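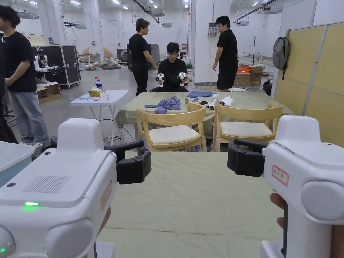
May 3, 2023

Handheld gripper collection, cloth folding, first full block with the head camera running. Notes mostly on left/right time alignment, as that is what sank the Brudach set.

Setup. Two stations, green tablecloth on both, one operator per station with a gripper in each hand. Same task list as the Gradley pilot, minus the trouser fold. Target for the block was 100 episodes. We kept 87 after throwing out 13.

Reasons for the 13, from the log:
Tracking lost on one side during a reach across the body: 6
Jaw encoder not zeroed at start: 4
Operator talked over the start tone and started early: 2
File truncated: 1

The jaw zeroing is our own fault. The start check only looks at the right gripper. I've changed it to wait for both, and it now asks for a full close and open before it will arm. It adds a bit to each start but the operators didn't complain.

Alignment. Method is the one from the Van Loon notes: close both jaws together 2 times at the start of every episode, pick the closing edges out of the encoder traces, shift the left stream to match the right. Worked on every kept episode. The offset is not constant over the block — it creeps up, then drops back whenever the grippers are power cycled. So a single offset per session, the way we did it before, was never going to be good enough. Per-episode from here on.

Checked against the head camera by stepping through a handful of clips by hand. Jaw closure in the video and in the trace land on the same frame or one apart. Good enough for training at the rate we use.

Retrained the small Nalo policy overnight on the old data with per-episode offsets, 4000 steps, nothing else changed. Second grasp is visibly better in replay: the left hand no longer closes early on the hem. Haven't run it on the arm yet, so no success rate to put here.

Wrinkles in the tablecloth are a nuisance. The cloth segmenter picks up the longer creases as garment edges, worst near the front of the table where the grippers rest. Colour threshold helps with the blue items and does nothing much for anything pale. Try pulling the tablecloth tight and clipping it underneath before the next block.

To do:
Rerun the 4 unzeroed episodes, see if the zero can be recovered from the opening closes
Log power cycles with a timestamp
Clips for the tablecloth
Copy raw files off before the disk fills again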